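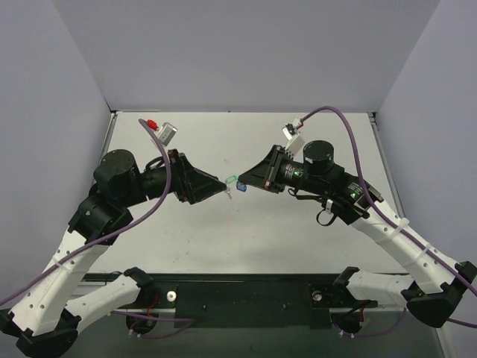
Small silver key over the white tabletop.

PAMPORT HOUSE
Keys and Access Meeting
Minutes of the meeting held on 10 March 2026, Room 4, second floor

Present: Vittoria Monti (chair), Nuria Hailu, Marcela Paulík, Hryhorii Demchenko
Apologies: Rostislav Halás
Minutes taken by: Nuria Hailu

1. Minutes of the previous meeting

The minutes of the February meeting were approved with one correction. Under item 4, "east stairwell" should read "east storeroom."

2. Matters arising

2.1 The lock on the east storeroom was replaced by Kubíček. The old cylinder has been kept in the second-floor office until the invoice is settled.

2.2 Ms. Paulík had written to Stistau about the two front door keys issued for their move. One has been returned. A reply on the other is awaited.

2.3 The sign beside the mail room has not been corrected. Carried forward.

3. Key register

3.1 Ms. Paulík presented the register as it stood at the close of February. It lists 128 keys, including cabinet and drawer keys, which were entered for the first time this year. Of these, 11 could not be matched to a named holder. Most are small keys without a number stamped or tagged on them.

3.2 The meeting discussed whether unnumbered keys should remain on the register. It was agreed that they should, under a temporary entry giving the floor and the type of lock if known.

3.3 Mr. Demchenko noted that the third-floor drawer keys are held on one ring and signed for as one item, although the register lists them separately. Ms. Paulík will amend the register to show the ring as a single loan, with the individual keys listed beneath it.

3.4 Holders who have moved desks since the last check will be asked to confirm in writing which keys they still have. The request will go out under the chair's name.

4. Handing over keys

4.1 The chair referred to the current procedure, under which a key may be left in an envelope at the front desk. Two envelopes had been opened by the wrong person in February, and one had been found empty. The key concerned was later located in the copy room.

4.2 It was proposed that all keys, whatever their size, be passed directly from one person to another, with both names entered in the register on the same day. Small keys are to be handed over one at a time above a clear table. The person giving the key keeps hold of it until the person receiving it has a firm grip.
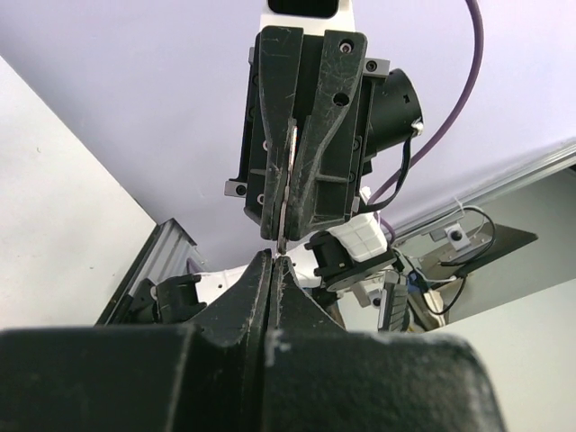 Mr. Demchenko asked whether the direct handover would also apply to evening staff, who begin after the front desk has closed and seldom meet the day staff. He considered the envelope arrangement poor but did not wish to see it withdrawn before there was something to take its place after hours.

4.3 The chair agreed that the point needed an answer. After discussion, it was resolved that:

(a) direct handover will apply to all keys during front desk hours, starting with the next register period;
(b) outside those hours, keys may be left only in the locked drop box on the first floor;
(c) envelopes will no longer be accepted at the front desk.

Mr. Demchenko asked that his reservation about (c) be recorded. He would have preferred a trial period.

5. Tags and key cabinet

5.1 Ms. Hailu reported on two quotations for numbered tags and a wall cabinet. The Trillus quotation includes fitting. The Kubíček quotation does not, but the cabinet is deeper and would take the third-floor ring without folding the tags.

5.2 The meeting approved spending of up to $3000 on the cabinet and tags together. Ms. Hailu will ask Kubíček for a price with fitting and circulate both figures to members before an order is placed.

5.3 Tag colors were discussed without a decision. Ms. Paulík favored one color per floor. The chair observed that the third and fourth floors share several locks.

6. Spare keys

6.1 Spares left unclaimed for 90 days will be moved from the front desk drawer to the second-floor office and marked as such in the register. They will not be discarded.

6.2 A written comment from Mr. Halás was read. He asked that no further copies of the roof door key be cut without the chair's signature. Agreed.

7. Any other business

7.1 The drawer in Room 4 sticks and its key turns only with some force. Ms. Hailu will report it.

7.2 Members were reminded that personal keys should not be kept on the same ring as house keys.

Actions

Marcela Paulík: amend the register (3.2, 3.3); write again to Stistau (2.2)
Nuria Hailu: revised quotation from Kubíček (5.2); Room 4 drawer (7.1); mail room sign (2.3)
Vittoria Monti: letter to key holders (3.4); notice to staff on the new procedure (4.3)
Hryhorii Demchenko: speak with evening staff about the drop box (4.3)

The date of the next meeting will be circulated by the chair.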